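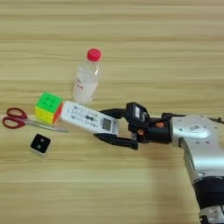

Gronow universal remote for air conditioners — my review after one summer and one winter

Posted 13/03/2023

I bought this remote last August, when the original one of our air conditioner stopped working in the hottest week of the year. A new original remote was more expensive than I wanted to pay, and the shop had to order it. The Gronow was on the shelf at Destiveck, so I took it home the same evening.

First, the setup. You put in the batteries, hold the button for setup and type a code for the brand of your air conditioner. The paper in the box has a list of 309 codes in very small print. I needed my reading glasses and a lamp. For our unit, a Wutitz wall model of nearly 15 years, there are four possible codes, and the third one was correct. With the first code the air conditioner turned on but did not want to turn off, so please test all the buttons before you decide that you are finished.

There is also an automatic search, where you point the remote at the unit and wait for the beep. I tried it two times. Both times it stopped on a code which could change the temperature but not the fan speed. I recommend to use the paper list.

The screen is small and gray, as on most remotes of this kind. In daylight I can read it well. In the evening it is more difficult, because it has no light, and my husband complains about this more than I do. The numbers for the temperature are large enough, but the little signs for cooling, heating and drying are too similar. I learned them by memory after a week or so.

The buttons are also small and the text on them is smaller. The ones I use every day are easy to find with the thumb. For the timer I must always look, and usually I must look in the instructions too. To set the timer you press one button, then the arrows, then the first button again within a few seconds. If you are slow, it forgets everything and you begin from zero. My mother gave up and turns the unit off by hand.

The range is good. I can use it from my bed, and also from the kitchen table if the door is open. The old remote needed to be pointed very exactly, this one is more forgiving.

One thing I did not expect: when you change the batteries, the code is lost. It happened to me in winter and I had already put the paper away with the warranty cards. Now I have written the code on a piece of tape and stuck it inside the battery cover. The batteries themselves lasted from August until the middle of winter, with daily use.

White was maybe not the best color for a thing which everybody touches. A slightly damp cloth cleans the front, but between the buttons I use a cotton swab.

I also looked at the Starstead remote, which has a backlight and a holder for the wall. It costs almost double. If you often use your air conditioner at night, I think the light could be worth it. For us, the Gronow does the work, and I would buy it again, but I would like a better timer and bigger print in the instructions.

My rating: 80 out of 100.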